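I bought the Stostater cold-brew tea maker in August, when the shop had knocked it down to $129 and I had a winter's worth of opinions about iced tea to catch up on. The box promised "cafe clarity in 4 minutes". I have now owned it long enough to know which four minutes they mean, and they are the ones after you've done everything else.

**What it is**

A one-litre jug, a fine mesh basket, a lid with a hand pump in it, and a booklet. You put leaf in the basket, fill the jug with cold water, and pump. The pump draws the air out, the tea is supposed to give itself up faster, and you go about your day feeling like a minor chemist.

The booklet deserves its own paragraph. It runs to one folded sheet and spends a third of it on storage, mostly telling you not to store the thing in an oven.

**Does it make tea?**

Yes, and fairly good tea, which annoyed me a bit. I'd been planning a much ruder review. A plain black leaf came out smooth and a proper brown colour after two rounds of pumping and a short sit. Green was better still: none of that boiled-lawn flavour I get when I'm careless with the kettle. Oolong was fine. Peppermint tasted like I'd rinsed the jug after brushing my teeth, but I blame the peppermint.

What it doesn't do is make strong tea. If you like yours tannic enough to cure leather, you'll be pumping until your forearm files a complaint. I tried doubling the leaf, which swelled up, lifted the lid and put a neat brown ring on the bench. The Prirberg I had before this, a glass jug with a sock in it, took all night and never once attempted to escape.

**The pump**

The favourite thing of everyone who visits, for one go each. It makes a noise like a duck being let down gently. At seven in the morning this carries through a weatherboard house very well indeed.

The rubber seal goes slack if you leave the lid clamped on overnight. Mine recovered after a soak in warm water. Spares are sold separately and come in a pack of two, so somebody at Stostater has thought about this.

**Cleaning**

The jug goes in the dishwasher, top rack. The basket says it can, but the mesh hangs on to small leaves with real commitment and you'll end up at the sink with an old toothbrush anyway. Don't put the lid in. I did, and the pump gurgled for a week.

**Keeping the stuff**

The jug is too tall for my fridge door and too wide for anywhere else, so I decant into old soft drink bottles. Plastic, screw cap, lying about the place already. It keeps a couple of days before the flavour goes flat and a little like cardboard. Label the bottles if you share a fridge with anyone who makes stock.

**Against the others**

The Goklow costs less, has no pump, and is a jug. The Chien is beautiful, electric, and $347, and at that price I'd want it to ask how my mother is. The Stostater sits in between, being slightly silly and mostly effective.

Three and a half stars. I'd have gone to four, but the duck woke the baby.
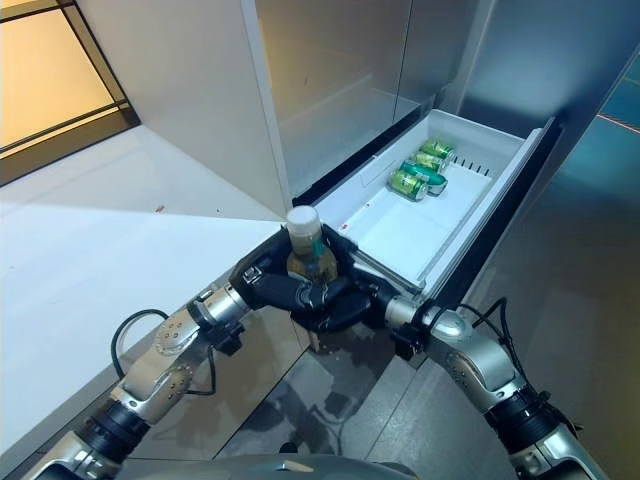 *Tea-coloured, green label, by the open fridge drawer.*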